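Section 4: Covering and marking out the floor

Right, before anything gets built, glued or painted, the floor wants covering. I skipped this the first time I used the Zidunano kit and spent an evening on my knees with a scraper, so please don't be me! It takes 90 minutes if you're on your own, less if you can talk someone into holding the other end of the roll.

What you need

Brown kraft paper, the heavier sort if you can get it
2 rolls of blue painter's tape
A tape measure and a pencil
A long straight edge (I use an old shelf)
Scissors, plus a craft knife if you're confident with one

4.1 Laying the paper

1. Sweep, then sweep again. Grit under the paper feels horrible underfoot and will poke through within days.

2. Unroll the paper the evening before and leave it flat with a few books on the corners. Mine comes off the roll like a spring otherwise.

3. Start at the wall furthest from the door and work backwards. Overlap each length by 10 cm.

4. Smooth it from the middle outwards with your forearm - not your hand, you'll get paper cuts (I speak from experience).

5. Tape the overlaps on the underside where you can. The top needs to stay clear for your grid.

Caution: kraft paper on a polished floor is slippery until it's fixed down. Socks are a bad idea. Shoes off the paper too, if they've got any sort of tread with stones in it.

Note: if anything heavy is staying in the room, run the paper right up to it and trim neatly. Lifting and lowering things onto loose paper always makes a crease.

4.2 Marking the grid

1. Find the middle of your working area and make a small pencil cross.

2. Run your first line of tape from there towards you. Everything else gets measured off this one, so take your time over it.

3. Put in the two lines that go across. Mine are 1,000 mm apart, but follow the chart at the back of the Teuber sheet if your room is smaller.

4. Now do the remaining lines going away from you, left side first and then right.

5. Press everything down with the back of a spoon.
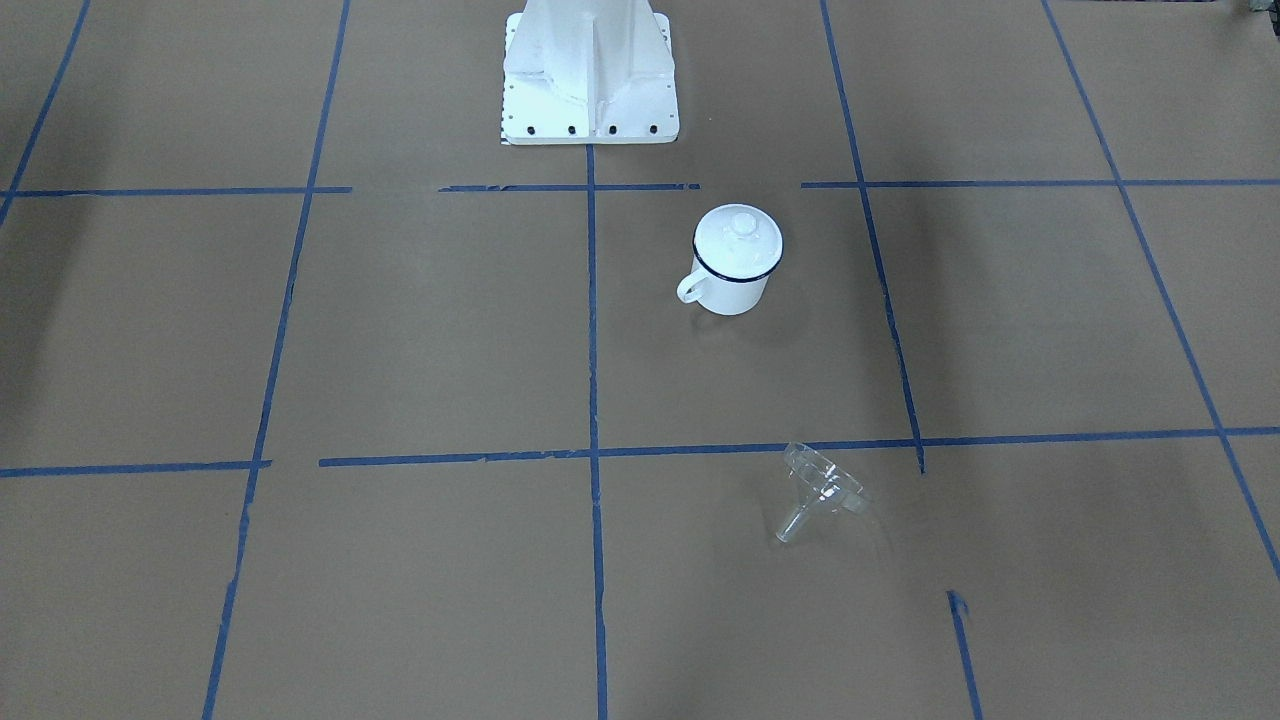 I get asked a lot how fussy you need to be with the tape, and my answer is: less than you think. Tear it by hand, work in lengths you can manage and let the pieces overlap a little at the joins. Gaps in the lines going across are fine, and so are frayed ends, as you can still follow where the line is heading. Chunhua Jia tested the first version of this guide for me and cut every single end with scissors, and it took her all afternoon (beautiful job, mind you).

4.3 Keeping it usable

Tape that's lifting can be pressed back once. After that, peel it off slowly at a low angle and lay a fresh piece, or you'll take the top layer of paper with it.

For small rips, slide a scrap of kraft underneath and tape over the tear. For big ones, replace the whole length and re-mark the bits of grid you've lost, starting again from 4.2, step 2.

When you've got a grid you're happy with, go on to Section 5 and unpack the trays.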